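Kitchen Data Collection: Where the Countertop Set Stands
8/20/21

The countertop set for the Brisdale arm now holds 351 accepted demonstrations. Collection continues through September, after which the set is frozen and the first full training run starts. This item covers what counts as an accepted demonstration, what changed in the recording procedure this month, and what still needs to be filled in before the freeze.

A demonstration is one complete run of a task by a human operator driving the arm. The operator starts from a parked pose, carries out the written instruction, and returns to the parked pose. Joint positions, gripper opening and camera images are logged on one clock. The learning system gets the images and the instruction as input and is trained to produce the next short stretch of arm motion. It never sees the operator's controls directly, so any pause or hesitation by the operator ends up in the data as if it were part of the task.

That last point accounts for most of our rejections. Lăcrămioara Neagu reviewed the early recordings and found that operators tended to stop above the object, look at a second view, and then descend. A model trained on those runs learned to stop as well, and in a few tests it did not start again. The current rule is that a pause longer than 2 seconds during an approach sends the run back. Pauses while the gripper is closing are allowed, as the fingers need time to settle.

Failed grasps are handled differently. If the operator misses, backs off and tries again, the run is kept and tagged as a recovery. We had been throwing these away. Ozan Ağca argued for keeping them on the grounds that a model with no examples of a missed grasp has nothing to go on when it misses one, and a short comparison on the Kumerov bench arm supported him. Recoveries must come from real misses. Please do not stage them. Staged misses are easy to spot in the joint logs and they all look alike.

Changes to the procedure

The parked pose is now varied. Before each run the script picks a start position from a list of 19, and the operator moves the arm there before recording begins. Earlier data all started from one pose, and the trained model did poorly when the arm was even slightly off it.

Lighting is no longer fixed. We had been recording with every light in the kitchen on, and the resulting model lost track of objects in the evening. Dim and uneven lighting is now wanted, including light from one side only. Exposure on the wrist camera stays locked in all cases. Do not adjust it between runs, even if the picture looks dark on the monitor.

The counter is not to be cleared. Appliances, bags, cups, wrappers and whatever else has collected there should be left where they are, unless they block the arm's path or could be knocked to the floor. The task object should sit among other things in most runs. Issa Chamoun keeps the list of task instructions, and each instruction has to name the object clearly enough that a person standing in the room could pick it out. "Pick up the cup" is not acceptable when there are two cups on the counter. "Pick up the red cup by the toaster" is.

Move the task object between runs. A shift of a hand's width is enough, with a larger change every 10 runs. Early sessions contain long strings of runs with the object in nearly the same place, and these add very little after the first few.

Labeling

Labels are entered in Oddsson right after each run. The fields are instruction, outcome, recovery tag and free notes. Carmela Carbone has added a check that refuses a run with an empty outcome field, so the old habit of filling in outcomes at the end of the session will no longer work. Write notes for anything odd: a cable catching, a finger pad slipping, a reflection on a metal door that confused the operator. Notes are not used in training, but they are the first thing we read when a group of runs behaves strangely in evaluation.

Still needed

The set is thin in three areas. Grasps close to the back wall are underrepresented, largely as the wrist has little room there and operators avoid it. Inside corners of the counter have the same problem. Reaches that pass over one object to get to another are also short, and those matter more for the evaluation tasks than the other two.

Held-out runs for evaluation are being recorded separately in the Irnow kitchen by Despina Zamfir. Operators working on the training set should not record there, and objects used there should not be brought over. A handful of mugs have already crossed in the wrong direction and the runs with them have been pulled.

Session sign-up is on the shared sheet. New operators need one supervised session before their runs are counted. Questions about the pause rule go to Lăcrămioara, questions about instructions to Issa.
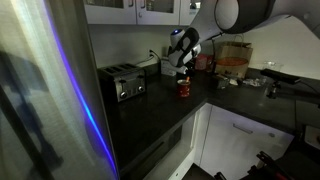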